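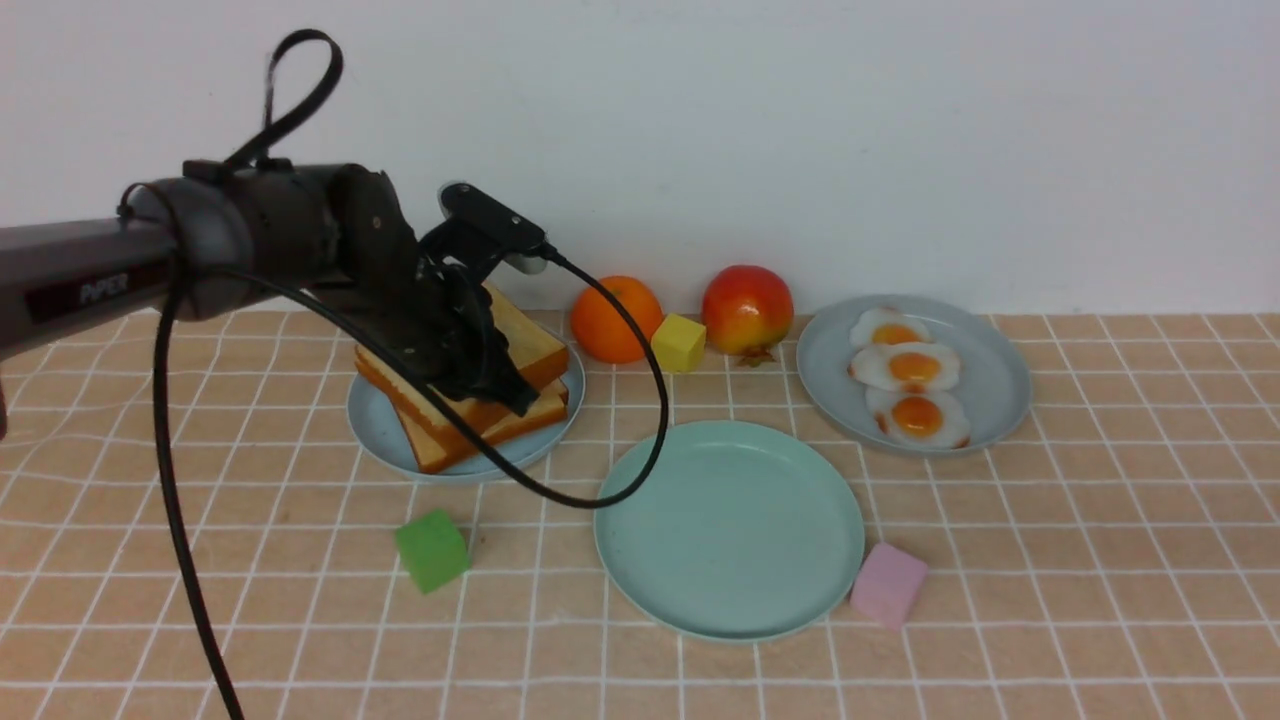 Toast, stacked on a plate.

The Meter at Carrasco Street

By Ezequiel Carretero
May

My father read water meters in Bandus until his knees gave out, and then I read them. The route was 600 houses, most of them on the hill side of the river. You lifted the iron lid, wiped the glass with your thumb and wrote the number in the book. If there was a dog you wrote that down too.

The house at 404 Carrasco Street had been empty since the winter. Mrs. Trido had gone to live with her son on the coast and left the curtains up. In February the meter said 1302. In March it said 1302. In April it had moved, and by enough that I got down on my knees and looked at it again.

I wrote the new number and stood there a while. A leak would have been the ordinary thing. But the yard was dry and the little wheel under the glass wasn't turning, so whatever had used the water had also shut it off.

I told my father that evening. He was in the kitchen with his leg up on the other chair.

"Toilet," he said. "They run and then they stop."

"Not that much."

"You'd be surprised what a toilet can do."

He made toast for supper that night, and for breakfast the next day, and we ate it with eggs. He had been living on toast and eggs since my mother died and saw no reason to change.

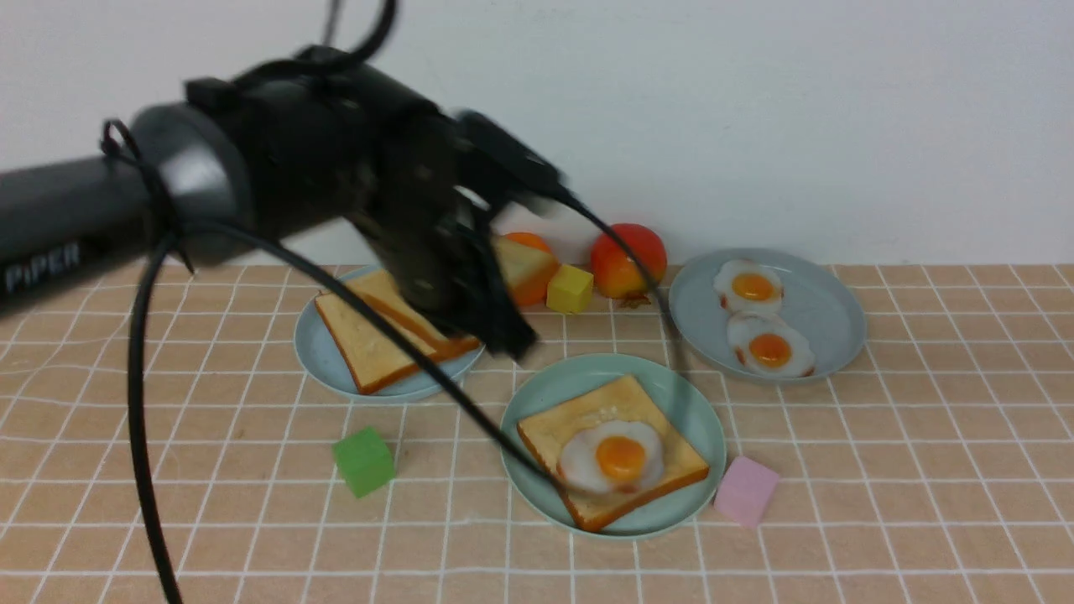

"Did you knock?" he asked, when he had finished eating.

I hadn't. It was an empty house. You don't knock on an empty house.

"You knock," he said. "What if somebody's in there?"

So I went back, on my own time, and knocked. I heard a chair move. Then I heard nothing for long enough that I nearly left. The door opened as far as the chain and Mrs. Trido looked out at me in her coat.

"I don't want it written down," she said.

I asked what she didn't want written down.

"That I came back. He thinks I'm at my sister's in Zusa." She looked past me at the street. "He rented my room here to somebody in his head already. He's got a man coming to look at the roof."

I said the number was already in the book. She asked if it could come out. I told her it couldn't, that the office would send a bill and the bill would go to whoever's name was on the account.

"His," she said.

"Then he'll get it."

She thought about this. She asked how much it would be, and I worked it out on the back of a page. She went away and came back with a jar and counted the coins through the gap in the door, one at a time, into my hand. It came to more than the bill. I gave her back the difference and she closed the door.
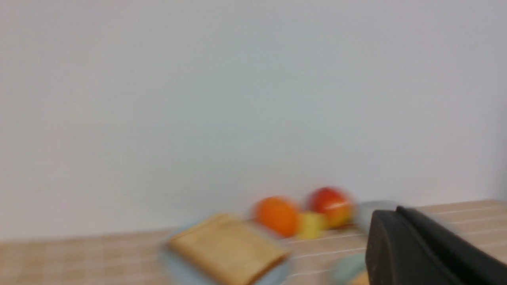 Monday

I paid it at the counter first thing. The clerk stamped the slip and didn't look at the name. I asked her to mark the account as settled so nothing would be mailed, and she said it would be mailed anyway, with a zero on it.

I walked up to Carrasco Street to tell Mrs. Trido. There was a truck outside with a ladder tied to it, and a man was up on the roof, pulling off tiles and dropping them into the yard. The curtains were open. She was in the front window in her coat, watching the tiles come down.

I lifted the iron lid. The wheel was going around.

Comments

marlow_k
I grew up in a hill town like this and our meter man really did write down the dogs. Ours was listed as "large, loud."

Dee R.
Does the son know or not? I read the ending twice and I think he sent the roofer without coming himself.

pinecone
The father was my favorite. More of him please - the toilet line made me laugh.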